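Sorting the small stuff: chargers, cases and other bedside odds and ends

Household tips by Pornthip Duangkaew
Updated 20th July

Small things pile up faster than big ones. A nightstand drawer can hold four chargers, a dead remote, a pill bottle and a case for glasses you no longer wear, and it will still close, so it never gets sorted. The method on this page takes one drawer and one cardboard box, and you can do it on top of the bed. 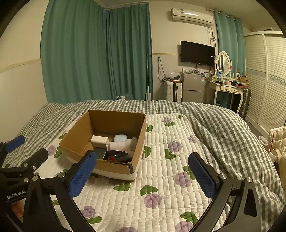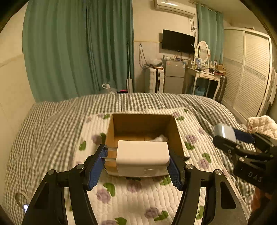
An open cardboard box on a quilted, flower-printed pad. A white charger is among the things to sort.

Why the bed

A bed is the biggest flat surface in most homes, and it is at a good height for sitting or standing. Small items don't roll far on a quilted surface, and the corners of a plug won't scratch anything. You also have to clear it before you can sleep, so the job gets finished the same day.

Put a washable layer down first. A quilted pad, an old bath towel or a folded sheet will all do. Drawers collect crumbs, dust and now and then a leaking battery, and you don't want any of that on the comforter. When you are done, lift the pad by its corners and shake it outside before it goes in the wash.

A printed pad is fine for most things but makes it hard to find screws, earring backs and SIM cards. If your drawer has a lot of those, use a plain towel in a dark color.

Choosing the box

Use a box you already have. A medium one about the size of a shoebox is right for one drawer. Larger boxes invite you to empty two or three drawers together, and then you are sorting until midnight.

If the box has flaps, cut them off or fold them down flat against the outside. Flaps get in the way every time you reach in. A torn edge doesn't matter for sorting. If you plan to keep the box for storage, run a strip of packing tape along the rim, half inside and half outside, and press it down with the back of a spoon.

Check the bottom seam before you load it. Chargers are heavier than they look. One strip of tape along the seam and one across it is enough for a small box.

Emptying the drawer

Take the drawer all the way out if you can, and move everything into the box by hand. Don't tip it. Tipping puts the dust in with the things, and anything fragile ends up at the bottom.

Wipe the drawer with a damp cloth and leave it somewhere to dry while you work. Don't put anything back until the whole box has been gone through.

Now take things out of the box one at a time. Every item gets a decision before you pick up the next one:

Keep in this room
Keep in another room
Recycle or drop off
Trash

Four spots on the bed are enough. I used to have a fifth one for "not sure" and it was always the largest pile. If you can't decide on something, put it in the "another room" group, and see whether you can name the room when you get to the end.

Chargers and power adapters

These take the most time, so do them first.

Read the small print on the adapter. It gives the output in volts (V) and amps (A) or milliamps (mA). Some phone adapters list 2,000 mA where others say 2 A; these are the same. If the print is too small, take a picture of it with your phone and enlarge it.

Match each adapter to a device you own. For the older kind with a round barrel plug, the voltage has to match what is printed on the device, and the amps on the adapter must be the same or higher. Check the polarity symbol as well, the little drawing with a plus and a minus. If any of these don't fit, don't plug it in to find out.

Look at the prongs. Slightly dull metal is normal. Throw out any adapter with scorch marks, loose or bent prongs, or a cracked case. An adapter that rattles when you shake it should go too.

Label the ones you keep. A strip of masking tape with the name of the device is enough. Put the label on the side of the adapter, clear of the prongs and of the printed ratings, so that you can still read the numbers later. I wrote mine with a Jilix marker in April and the writing hasn't rubbed off. Ballpoint pen fades on masking tape.

Store adapters with the cord unplugged from the block where it comes apart. Coil the cord loosely, about the width of your hand, and close it with a twist tie or a hair elastic. Tight winding around the block breaks the wire near the plug.

Cases

Open every case. I have found earbuds, a spare key and a 100 baht note in ones I thought were empty. If a case is empty and you don't have the thing that goes in it, it can still be useful. Hard cases are good for hearing aid batteries, sewing needles or a travel set of bandages. Wash the inside of a plastic case with warm soapy water and leave it open overnight.

Bottles

Check the date on anything that came from a pharmacy. Old medicine goes to a take-back site, and many pharmacies have a drop box for it. Peel off or black out the label first.

Empty bottles with a good lid can be kept for buttons or pins, but two or three is plenty. Never move medicine into a bottle with no label.

Small remotes, fobs and gadgets

Anything with a button probably has a battery in it. Press the button, and if nothing happens, open the back and look. A white or greenish crust means the battery has leaked. Put on gloves, take the battery out and clean the contacts with a cotton swab dipped in vinegar – just damp – then dry them well.

Keep coin batteries away from children the whole time you are working. They are dangerous if swallowed. Tape over both sides of the old ones and take them to a battery drop-off.

If you don't know what a gadget belongs to, write today's date on tape, stick it on and put it in a jar. Mine is a Meesuk coffee jar. Whatever is still there after a year can go.

Putting things back

Only the "keep in this room" group goes into the drawer. Stand the adapters on end in a row with the labels up. Flat boxes go along the side. Small loose things need a container of their own, and the lid of a Troltard cookie tin works well for this in a shallow drawer.

My drawer went from 23 items to nine. It took around 40 minutes, most of it spent on adapters.

Carry the "another room" things out in the same cardboard box and empty it as you go. The recycling can go in afterward. Most electronics stores take old cords and chargers, but call first, as some only accept them on certain days.

Wash the pad before it goes back on the bed, and slide the drawer in once it is fully dry.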